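Stendby plastic bowls and cups, mixed colours – reviewed after a summer and autumn of use

I bought these to replace the crockery we kept at the caravan in Lustutdale, which had been going down by a plate or a mug every visit. I wanted something light that children could carry to the table themselves, and I wanted the colours to be different enough that people could keep to their own cup for the day. The Stendby set is sold as bowls and cups together in one box. I got it through the Zornton catalogue with loyalty points. It was 3,828 points and I had 4,000 saved, so I paid only for delivery.

The box arrived undamaged. Each piece had a paper sticker on the base, and these were a nuisance. Some peeled off in one go and the rest had to be soaked in the washing-up bowl and rubbed with cooking oil.

The colours are strong and plain, with no patterns or pictures. We have a large bright pink bowl, a large orange one, lime green, blue, and so on, and cups in red, yellow and purple among others. The large orange bowl has become the salad bowl. It is too big for one person's cereal, although my nephew has tried. The pink one gets used for crisps or for washed fruit. 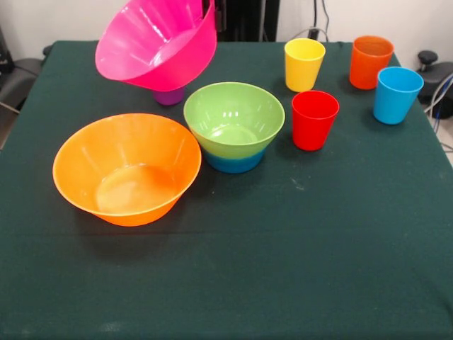 Can they go in the dishwasher?

The leaflet says top rack only, on a cool programme. We have no dishwasher at the caravan, but at home I have put the cups through most evenings and they have kept their shape. The bowls are awkward in the rack, as they are light enough to flip over and fill with dirty water. I wash those by hand now.

The leaflet also says not to microwave them, and I have kept to that. If you need bowls for heating up soup, buy something else. They are fine with warm porridge, but the plastic is thin and the heat comes through to your hands quite quickly.

Staining is the main complaint I have. Bolognese left overnight in the green bowl gave it a brownish ring, and this faded after a soak in bicarbonate of soda but is still there if you look for it. Curry did the same to one of the cups, which had been used for leftovers by someone who should have known better. The darker colours hide it more. Squash and juice have left no mark on any of them.

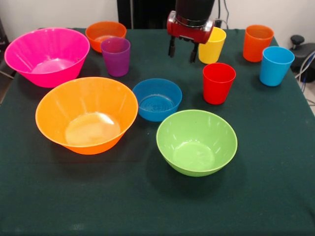 Cleaning is otherwise simple. The sides are smooth to wipe and a soft sponge is enough, and I would keep scourers away from them as they scratch. The one place I do have to go over twice is the inside of the base on the smaller blue bowl, where there is a faint raised mark moulded into the plastic and dried Weetabix sticks to it. An old toothbrush gets it out. It is a small thing, but I would have preferred the mark underneath.

The cups are tall and slightly tapered, and a child can get a hand round one without trouble. They hold a decent drink. On the grass they fall over in any sort of wind unless they are at least half full, and they have no handles, so I would not give anyone tea in them. Damián Herrera, who has the pitch next to ours, borrowed them for a birthday tea in the awning and brought them all back with no cracks, and he has since ordered a set of his own.

Storage was one of my reasons for buying bowls that taper. The caravan cupboard is shallow, and the old bowls took up a whole shelf. These go inside one another well enough, though not tightly, as the sizes and slopes are a little different. The smaller ones go at the bottom if you want the stack to be easy to pull apart – it looks top-heavy but it has not toppled on me yet. With the big ones at the bottom it takes up less height.
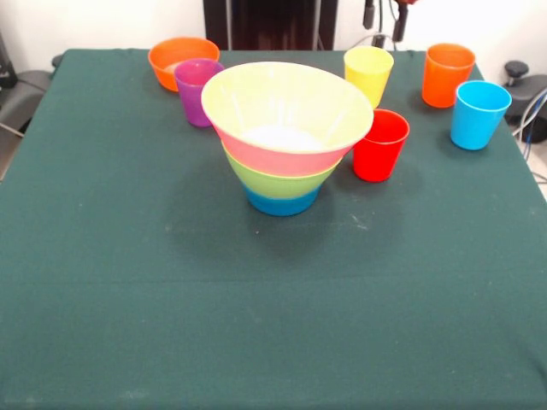 Stacked with blue at the bottom and pale yellow on top.

I did look at the Yokoyama set first. It is a thicker plastic and feels better in the hand, and it has lids, but it comes only in grey and white and was well beyond the points I had. For home use I might have saved up for it. For a caravan I think the Stendby ones are the more sensible choice.

We packed up in November and I brought everything home for the winter. No cracks and no chips, some scratches inside the bowls, and the one stain already mentioned.

Rating: 4 out of 5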